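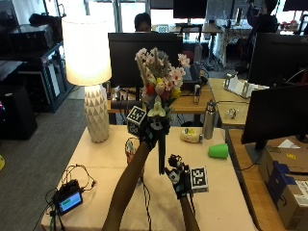

造花アレンジとお部屋しつらえのスタッフ募集(未経験の方、歓迎します)

こんにちは、Kivusです。モデルルームや貸しスペース、小さな宿のお部屋に飾る花と小物をととのえる仕事をしています。おかげさまで6月からお預かりするお部屋が増えることになり、一緒に手を動かしてくださる方を募集いたします。少し長くなりますが、お茶でも飲みながらゆっくり読んでいただけたらうれしいです。

■どんなお仕事?

中心になるのは、造花の花束を組んで、テーブルの上をしつらえる作業です。生成り色のクロスを広げて、ランプを置いて、花を合わせて、かごや水筒のような身のまわりの品をどこに置いたら落ち着くかを考えながら動かしていきます。文字にすると簡単そうですが、やってみるとなかなか奥が深くて、ランプをほんの少し左に寄せただけで、花の見え方ががらりと変わったりするんです(これが楽しくて、つい時間を忘れます)。

花は淡いピンクや白、クリーム色が多めです。そこに赤やオレンジや黄色をほんの少し足してあげると、ぐっと表情が出ます。ふわふわした背の高い穂は、明かりのそばに立たせるととてもきれいですよ。ただし造花は茎が硬く、束ねたときに片側へ寄りやすいので、最初の何回かは先輩がそばで一緒に組みます。どうぞご安心ください。

そのほか、次のような作業もお願いしています。

・箱から出した花の形を起こす、ほこりを払う
・クロスのしわ伸ばしと、たたみ直し
・カップ、かご、ランプなど小物の出し入れと片付け
・Utent(物件ごとの小物の一覧表です)への記入
・撤収した花束の梱包

梱包は地味ですが、とても大事にしている作業です。花びらを内側に寝かせて薄紙で包み、茎の束をゆるく留めてから箱に入れます。きつく留めると次に開けたときに癖がついてしまって、形を起こすのに倍の手間がかかるんですよね。

■こんな方に来ていただきたいです

花の名前を知らなくてもかまいません。お店のテーブルの飾りをつい眺めてしまう方、引き出しの中がそろっていると気持ちがいい方、細かいものをそっと持つのが苦にならない方なら、きっと楽しんでいただけると思います。右利き、左利きは問いません。小物を棚に戻す作業もありますので、立ったり座ったりに無理のない方だと助かります。

資格や学歴の条件はありません。ブランクのある方も、副業の方も歓迎です。

■勤務について

場所:Rätsepビル2階、Kivus作業室
時間:13時から18時まで(週2日から。曜日はご相談ください)
時給:2000円
交通費:実費をお支払いします
服装:動きやすいもの。袖口の広い服は花に引っかかりやすいので避けてください
持ち物:室内履き、飲みもの

お子さんの行事やご家族の都合によるお休みは、前もって教えていただければ調整します。急な発熱などは当日の連絡でもちろん大丈夫です。

休憩は途中で一度、みんなでとっています。下のCokiaという喫茶店から焼き菓子をもらってくることもあって、花の色合わせの相談はたいていこの時間にまとまります。

■応募の流れ

お名前、ご連絡先、来られそうな曜日、それから「好きな花、または好きな部屋」をひとこと添えて、この募集ページの応募フォームからお送りください。立派な志望動機はいりません。ひとことのほうを、毎回とても楽しみに読ませていただいています。

そのあと作業室を見に来ていただき、小さな花束をひとつ、実際に組んでもらいます。うまい下手を見る試験ではありませんので、気軽に花を触りにいらしてください。見学だけして、やっぱり違うなと思われたら遠慮なくそうおっしゃってくださいね。

締め切りは今月27日です。お返事は、締め切りのあと順番にお送りします。

Kivus しつらえ係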